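Owner's Manuals > Heating and Cooling > Portable Evaporative Coolers
Sun 27 January
By Darcy Leclerc

Section 4: Filling and first start, Gredis 55

Read Section 3 (Choosing a position) before you begin. The cooler must be standing on a level floor with a window or door open on the far side of the room.

1. Check that the power switch is off and the cord is out of the wall.

2. Slide the tank drawer out until it meets the stop. Lift the front edge slightly to clear the stop and draw it right out.

3. Rinse the tank with cold tap water. Do not use detergent, which will foam when the pump runs.

4. Fill to the MAX line. The tank holds 40 litres. If you are using a hose, keep the flow low and stay with it.

CAUTION: A full tank is heavy. Fill it in place wherever you can. Never tip the cooler to empty it.

5. Push the drawer in until both catches click. If only one catches, pull it out and start again.

6. Fit the cooling pad with the arrow pointing up. Pads put in upside down will dribble onto the floor.

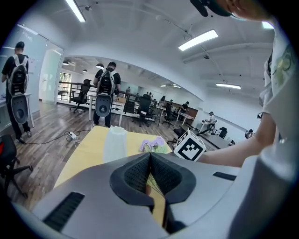 7. Plug the cord directly into a wall socket. Do not use a power board or double adaptor.

8. Switch on and press PUMP. Leave the fan off for ten minutes so the pad can soak through.

9. Press FAN and choose LOW. Move up to HIGH once the air coming out feels cool.

Note: A new pad has a papery smell. It fades after two or three tanks.

Note: On humid days the cooler will do very little. Turn the pump off and run the fan on its own.

4.1 Low water

The red light comes on and the pump stops when the tank is nearly dry. The fan keeps running. Refill to the MAX line and press PUMP again.

4.2 Hard water

In Kotivport and other bore water areas, drain the tank weekly and wipe away any white scale with a cloth and plain vinegar. Replace the pad every 2,000 hours, or sooner if it has gone stiff. Ask for Nirbridge pad no. 73.

CAUTION: Unplug the cooler before removing the pad or reaching behind the grille.

Draining and winter storage are covered in Section 5.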